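zikier-timetables

README / data notes. Read before you open the csv files pls

What's in the repo

Stop times and route variants for the local bus network, typed up from printed timetable leaflets and roadside stop panels. Two operators, Zikier and Pledis, plus the one Boonyarit contract route that goes out to the reservoir. 21 routes in all. 3,734 rows in the main stop times file. Current version is the 26th March build, which replaces everything before it. If you have an older copy, throw it away, the Pledis Saturday times were shifted one column to the left and every trip after noon was wrong.

Not an official feed. Don't plan a job interview around it.

Files

routes.csv - one line per route per operator. If both operators run the same number (the 16 does this) you get two lines. Don't merge them. Different stops at the north end.
stops.csv - stop code, name on the pole, name in the leaflet. Those two disagree a lot. Both kept.
stop_times.csv - the big one.
variants.csv - short workings, school day extras, the trips that skip the hospital loop.
notes.txt - rough notes, half of it is me arguing with a leaflet

Columns in stop_times.csv

route - text, not a number. There's an 18 and an 18A. Spreadsheets will try to be helpful.
operator - Z, P or B
day_type - MF, SA, SU. Holidays run as SU except on Boonyarit, where there's no holiday service at all
trip_seq - order within the day, starts at 1. Restarts for each direction
direction - O for outbound, I for inbound. Outbound means away from the main bus station, even on the crosstown route where that makes no sense
stop_code - matches stops.csv
time - 24 hour, hh:mm. After midnight goes to 24:10 and so on, so the late trips stay with the day they belong to
timed - 1 if the leaflet prints a time there, 0 if filled in
source - L leaflet, P stop panel

About the filled in times

Leaflets only print times for the main points. Stops in between are spaced evenly by straight count. Dumb but consistent. It's bad on the hill section of the 18, where the bus crawls up and flies down. Filter on timed = 1 if you care about minutes.

When leaflet and panel disagree the leaflet wins, unless the panel has a later date on it. Most panels have no date. Zikier panels in particular seem to hang there until the sun takes the ink off.

Known problems

- 18A Sunday inbound, last trip. Leaflet shows it getting to the bus station before it leaves the college. Left as printed, flagged in notes.txt
- Pledis renamed four stops and kept the codes. New names in stops.csv, old ones are gone, sorry
- Reservoir route only has leaflet times. Haven't been out to check the poles
- School day extras are marked MF with a variant code. No school calendar in here, so they show up in July if you don't filter
- One stop on the 16 has two codes, one for each operator. Same pole. Looks like a duplicate, isnt one
- Interchange walking times not included. Someone asked, maybe later

Checking

Every trip got read back against the paper once. Headway check run after that, anything with a gap over double the usual was looked at by hand. Found a handfull of typos, mostly 3s and 8s. There will be more. Times that go backwards within a trip are caught by the script, apart from the 18A one, which is on an ignore list.

Loading it

Any csv reader. UTF-8, commas, header row, no quotes unless a stop name has a comma in it. Read route and stop_code as text or you lose leading zeros. The Zinon trip viewer takes stop_times.csv as is if you rename trip_seq to trip. Turn off its auto sort, it sorts by clock time and puts the 24:10 trips in a weird place.
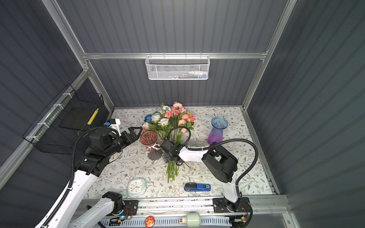 Big file takes a while the first time in Zinon, then it caches. If you swap in a new build, clear the cache or you'll be staring at old times wondering what changed.

Next build

May, when the Pledis summer leaflet comes out. Expecting the 16 to lose its evening trips north of the rail bridge, which would take a bunch of rows with it. Row ids are not stable between builds so don't store them. Use route + operator + day_type + direction + trip_seq, and even that moves if they add an early bus.

Corrections

Open an issue. Route, day, direction, stop, what we have, what it should be. Tell me if you got it off a leaflet or a panel. "The 18 is always late" is true but not a correction.

Reuse

Do what you like with the typed up data, say where you got it. Leaflet scans are not in the repo and won't be, those belong to the operators.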